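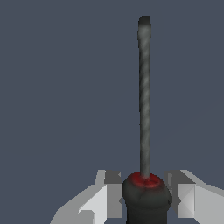 Step 3: Record the screwdriver grasp by remote control

You should already have the simulator open and the hand controller paired (steps 1 and 2). Load the Saltus tool set and pick the screwdriver with the red collar.

Switch the view to the wrist camera. Most people find the side view easier at first, but the policy only gets the wrist view, so you should learn to drive with what it will see.

Bring the gripper in with the fingers open and one on each side of the handle. Line up on the collar. When the shaft runs straight up the view and both finger tips are level with the collar, or just short of it, you are at the right depth. If the shaft leans, back off and turn the wrist before going in again. Do not fix a lean by squeezing.

Press and hold Record, then close the fingers slowly. Stop when the contact light comes on and wait 2 seconds before you move. Those still frames mark the grasp when you cut the demo later.

Lift, hold, and let go of Record. Save the run even if it was a little slow. Delete it if the tool slipped or if you let go of the trigger partway.

Step 4: Repeat with new start poses

Press Shuffle to move the tool and do it again. Eight good runs are enough for a first training pass. Piret Rebane, who wrote the Shuffle script, suggests doing them in one sitting so your speed stays the same.

Step 5: Check the runs

Open each run in the player. Any run longer than 600 frames should be trimmed at the front, where you were still lining up. Then export the folder and go on to training.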